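Troltov water main replacement moves to second phase

Work on the second phase of the Troltov water main replacement will begin in April, the district water board has confirmed. The phase covers the section between the Jikitz pumping station and the upper end of Mill Lane, and is expected to affect supplies to 88 properties at different times during the works.

The existing main is a cast iron pipe laid in several stages, the oldest of which predates the board's surviving records. It has failed repeatedly at the joints, most often in winter, when ground movement opens the lead seals. The first phase, which replaced the section below the pumping station, was completed last autumn. Pressure readings taken at the lower end of the village have been stable since then, according to the board's engineering report.

The second phase involves 1140 metres of new polyethylene pipe. Most of it will be installed by directional drilling, with launch and reception pits dug in the verge. Open trenching will be used where the main crosses the old quarry track, as trial holes there found fill material containing large stone, which would deflect the drill head. The trench section will be backfilled with graded stone and resurfaced to the full width of the carriageway.

Trygve Rustad, the board's network engineer, said the sequence of work had been changed following comments from residents after the first phase.

"Last time we connected the service pipes in one block at the end, and some homes had two long interruptions in the same week," he said. "This time each group of properties is transferred once the length of main serving it has passed its pressure test and the samples have come back clear. It takes longer overall but each house is off once."

The interruption for each group is planned to last no more than 5 hours. Households will receive a card giving the start time at least two days beforehand. Properties with a shared supply pipe will be visited in advance so that the position of the stop tap can be recorded. Where a stop tap is seized or cannot be found, the contractor will fit a new one at the boundary at no charge to the owner.

The contractor for the phase is Astar, which also carried out the lower section. The drilling will be done by a subcontractor, Sánchez, using a rig with a rated pull of 8 tonnes. The board said the rig was suited to the bore diameter and to the clay found in most of the trial holes. Noise from the rig will be limited to between 8am and 5pm.

Mill Lane will be closed to through traffic while the quarry track crossing is dug. Access for residents will be kept from the upper end, and refuse will be collected from the junction with the main road. The bus will not run along the lane during the closure, and a temporary stop will be provided opposite the chapel. Drivers heading for the quarry cottages are asked to follow the signed route and to avoid the ford, where the surface is in poor condition.

Residents connected to the new main may notice a change in pressure. The old pipe is heavily encrusted, and its effective bore is in places less than half the original. Static pressure at the highest properties is expected to rise by nearly one bar. The board advises owners of unvented hot water cylinders to check that the pressure reducing valve has been serviced. Older header tanks should also be checked, as a worn float valve that holds at low pressure may let by at a higher one.

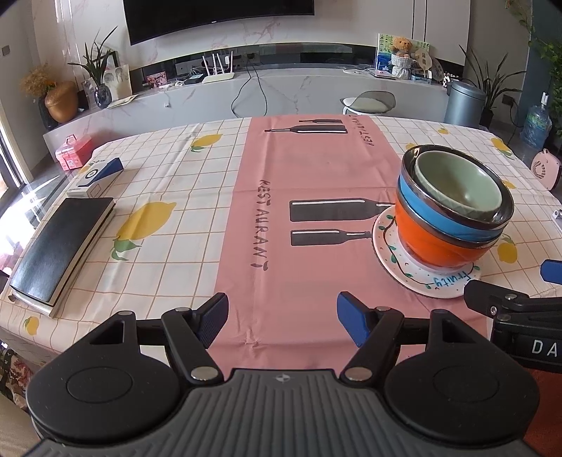
Some discolouration is likely after each transfer. It is caused by iron deposits disturbed in the remaining lengths of the old main and in private service pipes. Running the cold kitchen tap until the water clears is normally enough. Washing machines should not be used until it has done so, as iron can mark light fabrics. If the water is still discoloured the following morning, the board will flush the main from the nearest hydrant on request.

Lead service pipes on private land are not included in the scheme. Owners who wish to replace their own section at the same time may apply to have the new pipe connected on the day of the transfer, provided it has been laid and inspected beforehand. The pipe must be at least 750 millimetres deep and left uncovered until the inspection has taken place. Application forms are available from the parish office and should be returned before the drilling starts.

The abandoned main will be left in the ground. Lengths under the carriageway will be filled with grout to prevent later settlement, and the remainder will be capped at both ends. Three hydrants will be moved to new positions agreed with the fire service, and the marker posts will be changed on the same day.

A third phase, running from the top of Mill Lane to the service reservoir, has been designed but has no start date. The board said it would depend on the result of a structural survey of the reservoir inlet chamber, which is to be carried out once demand falls at the end of the summer. Drawings for the second phase can be inspected at the parish office during opening hours.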